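Stelik: your questions, my answers

I get a lot of the same emails since we put the paper up in July, so I've gathered them on one page. If yours isn't on it, write to me anyway!

What is Stelik, in one breath?

It's a way of teaching a robot arm to open household cupboards by learning from people's own hands, filmed from head height. We label where the hands are headed, and the policy learns to aim before it learns to grip.

How much footage did you use?

1129 clips for training and 211 held back for testing, from 12 homes. The held-back clips are all from homes the model never trained on (I was stubborn about that one).

What's the difference between Stelik and Gallent?

Gallent was our older method. It went straight from pixels to arm motion with no aiming step in between. It did fine on plain flat doors and then got lost on anything with molding or a handle that wasn't straight. Stelik predicts a contact point first, and the arm plans toward that.

Did it work on the real arm?

Mostly, yes. We ran 468 trials on the Lorente arm, and Stelik beat Gallent on every type of door we tried. Glass doors are still our weak spot, and I wouldn't trust it near my own good dishes yet.

Why do you care so much about the reach, before anything gets touched?

Because that's where the information is! Once fingers close on a handle they cover it up, and the model can't see what it's supposed to be learning. With open hands in front of a pair of doors, the dark curved handles still show up against the white paint, and so do the fingers.
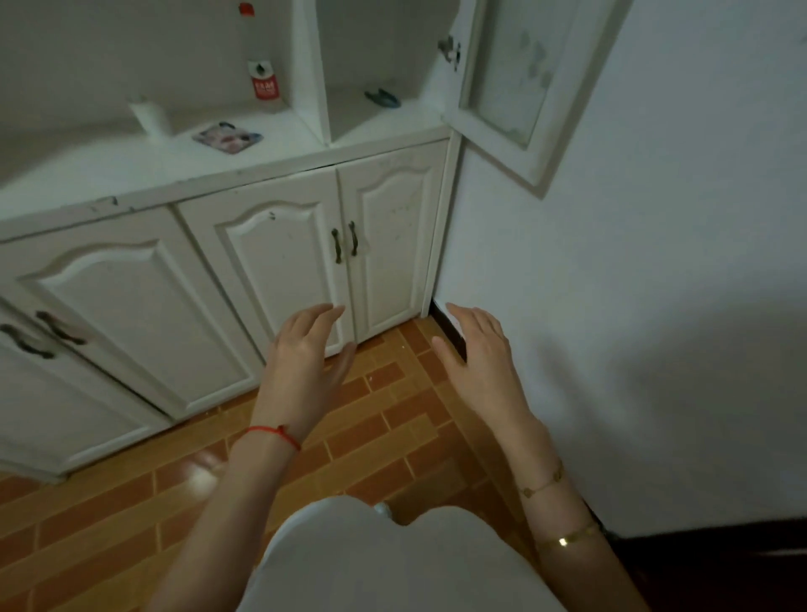 Can I train Stelik on a single graphics card?

You can, if you're patient. Use the small version of the model and cut the batch size in half, and expect to leave it running overnight.

Where do I get the code?

It's in the Hadberg toolkit, under the reaching examples. Read the setup notes before you install, especially the bit on camera calibration, which trips up almost everyone the first time (me included). The trained weights are a separate download.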